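Arkby Toy Library
Minutes of the members' meeting, 2023-02-02

Present: Ronja Nordin (chair), Tormod Berge, Oda Haugen, Ayodele Nwosu, Ingvild Tangen (minutes)
Apologies: none

1. Minutes of the January meeting

Approved as written, with one fix. Under "Shelving" it should say that Tormod offered to lend his drill, not donate it. Tormod would like his drill back when we're done!

2. Soft toy sort

Ronja opened by saying how happy she is with the way the soft toy sort is going. We talked about this for most of the evening, and the mood was great. Going through the soft toys has been on our list since we moved to the Stisska building, and it's a real pleasure to see things going into boxes by type at last.

Oda walked us through the method she'd like everyone to use. Each toy gets picked up and looked over before it goes in a box: eyes and noses first (give them a good tug), then seams, then the fabric itself. Anything with a loose part goes to the mending bag. Anything that's just tired goes to the wash pile – it's amazing what a gentle cycle does for old plush.

Ayodele asked what to do with toys when you can't tell what animal they are. We had a long and very cheerful talk about this. Agreed that the label can just say the main color and "soft animal," and the children can settle the rest.
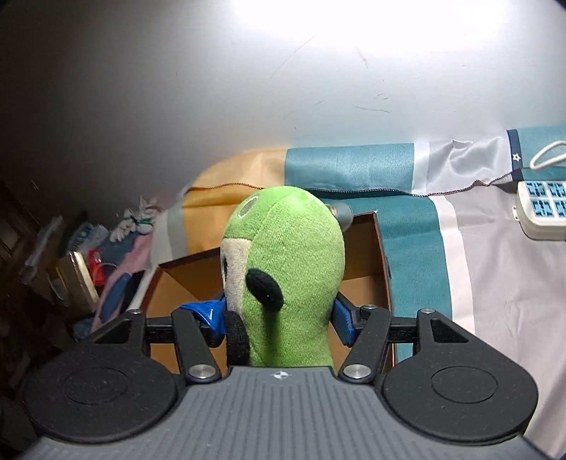
Green plush with the beige muzzle, at the open box.

Ingvild asked if the green ones should be kept together, as there are several and they make such a nice group. Everyone liked this idea. Oda will try a "green family" bag as a loan set and see if people borrow it. If it goes well we can do the same with the bears, where we have far more than we can lend one at a time.

Tormod raised the matter of box size. The big boxes are fun to fill and no fun at all to carry up the Stisska stairs. Agreed: medium boxes from now on, flaps left open until the list has been checked, and no more than two boxes stacked. Tormod has a good supply of flat ones at home and will bring them over.

Action: Oda to write the method on one page and pin it up by the sink.
Action: Tormod to bring medium boxes and a fresh roll of tape.

3. Rope and fleece toys

Ronja is very keen on the homemade toys and wants more of them in the collection. Fleece is soft, it washes well, and people love to give us their leftover strips. Ingvild pointed out that knots need a different check from plush. You have to pull on every end and look for strands that are working their way out, and yarn tassels need the most care of all.

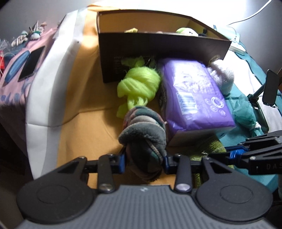
Ayodele wondered if tassels should be kept away from the under-twos altogether. After some back and forth we agreed on yes. Toys with yarn ends get an orange tag and stay on the upper shelf, and whoever is on the desk explains the tag to the borrower. Fleece knots with no yarn can go out to all ages once they've passed the pull test.

Oda has offered to run a knotting evening for members, and four families have already said they'd like to come. What a response! Please bring sharp scissors if you have them, as ours are terrible. Bivent, the fabric shop on the corner, has promised us a bag of fleece ends in mixed colors. Ronja will pick it up and say a big thank you from all of us.

Also agreed that anything still in its plastic wrapper should be kept apart from the sorted toys until it has been written into the book. Ayodele will take charge of the book.

Action: Oda to pick an evening and let the list know.
Action: Ronja to visit Bivent.
Action: Ingvild to cut the orange tags.

4. Loans and returns

Returns are coming back cleaner than they used to, which is lovely. Roughly six loan bags are overdue, most of them puzzles. Ayodele will send a friendly note. Late fees were brought up and dropped again very quickly.

The wooden train set came back with an extra bridge that isn't ours. If you know whose it is, please tell Ayodele. It's a very good bridge.

5. Storage

Tormod has measured the back wall and thinks a second Kristiansen shelf would fit next to the first one if we move the coat hooks. He passed a sketch around. Ronja asked if the lower shelf could be left low enough for small children to reach, and Tormod said yes, he had drawn it that way. Approved with no votes against. The old shelf brackets go to Oda, who has plans for them in her greenhouse.

Action: Tormod to move the hooks and order the shelf.

6. Any other business

Ingvild asked for old pillowcases, which make excellent loan bags with a cord through the hem. Plain or patterned, all welcome – leave them in the basket inside the door.

Ayodele thanked Oda for the cardamom buns. So did everyone else.

Next meeting: same place, date to be sent out with the knotting evening. Ronja brings the coffee.

Minutes taken by Ingvild Tangen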